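Freestanding shelving unit leans forward on laminate floor

Posted in Home repairs > Furniture and fixings

Lejla Radonjić
I have a tall open shelving unit, 2010 or so, bought second-hand. It stands on a floating floor and the top sits nearly 18 mm further from the wall than the bottom. The wall is plasterboard on studs. The skirting board keeps the base away from the wall as well. Should I pack the feet or just screw the top to the wall and pull it in?

Victor Kombo
Do both, in that order. If you pull the top in with a screw, the side panels twist and the shelf pins work out. Put a level against the side panel, front to back, and slide plastic packers under the front feet until it reads plumb. Then fix the top through an L bracket into a stud. Don't screw anything down through a floating floor, as it needs to move.
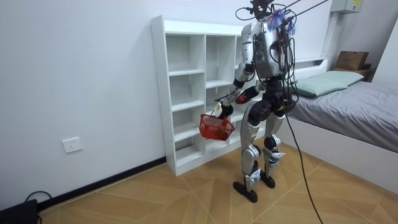
White open shelving in a small bedroom, light wooden floor.

For the gap left by the skirting, cut a timber batten to the same thickness and fix it to the studs at bracket height. Two screws per stud are enough. Load the lowest shelves first and check the level again after a week.

Randi Dahlgren
Mine leaned too, I put folded card under it. Fine so far.

Kaiwen Peng
Card compresses, so use plastic. If no stud lines up, Janevski sell a hollow-wall anchor (part 2955) that I have used for light units. Read the load rating on the packet and allow for the books.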